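Home Browse Places People Recent changes Help

Tromalness Town Council

Tromalness Town Council is the elected local authority for the town of Tromalness and the rural district of Brondeo, which lies directly to its north. It has 11 members, who serve four-year terms, and a directly elected mayor, who chairs the meetings and votes only to break a tie. The current mayor is Hanna Kravchuk. The council meets on the second Tuesday evening of the month, except in August.

History

Tromalness and Brondeo had separate councils until they were merged under a regional reorganization. The merger was opposed in Brondeo, where residents expected that road money would be spent in the town. As a compromise, Brondeo was given 3 reserved seats, a larger share than its population would have earned. The arrangement was meant to last for two terms but has been renewed each time it came up.

For its first years the merged council met in the former Brondeo schoolhouse. It moved to its present offices on Sendberg Street after the roof of the schoolhouse was condemned. The council still owns the schoolhouse lot, and its future has been a regular item on the agenda. A plan to sell it was dropped after a petition with more than 1,000 signatures was handed in at the June meeting.

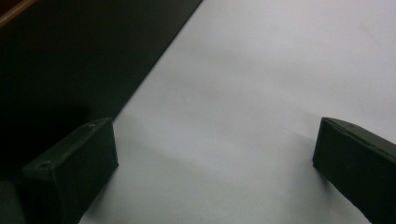

By Ivan Kravets
Updated Saturday, October 8, 2022

Elections

Members are elected from four wards: Harbor, Mill, Upper Town and Brondeo. The wards for the town proper return eight members between them and Brondeo returns the rest. Voters in each ward may cast as many votes as there are seats. Parties are allowed to put forward lists, but most candidates stand as independents, and the ballot does not show party symbols.

The mayor is elected on the same day in a separate vote. If no candidate wins more than half of the votes, a runoff between the top 2 is held two weeks later. Kravchuk, who had represented Mill ward for one term, won the most recent contest in a runoff with 1,965 votes. Her opponent, the former deputy mayor, kept his seat in Harbor ward.

Vacancies are filled by special election unless less than six months of the term is left, in which case the seat stays empty.

Powers and duties

The council is responsible for local roads, street lighting, parks, cemeteries, the public library and the issue of small building permits. Schools, policing and the water supply are run by the regional government. The council may comment on regional planning decisions in its area but cannot block them.

Its income comes mainly from property tax and a yearly regional grant. Parking fees and rents on council land bring in smaller amounts. The budget must be adopted before the start of the calendar year. If it is not, spending continues month by month at the previous year's level.

Lytvynenko Bridge

The longest-running dispute of the current term concerns the Lytvynenko Bridge, the only direct road link between Upper Town and Brondeo. Heavy trucks have been barred from it since an inspection found wear in the deck supports, and farm traffic now uses the longer route by the harbor. Members from Brondeo want a full replacement. The majority on the council has favored repairs, paid for in stages out of the roads budget. A request for regional funding is pending.

See also

Brondeo
Sendberg Street
Mayors of Tromalness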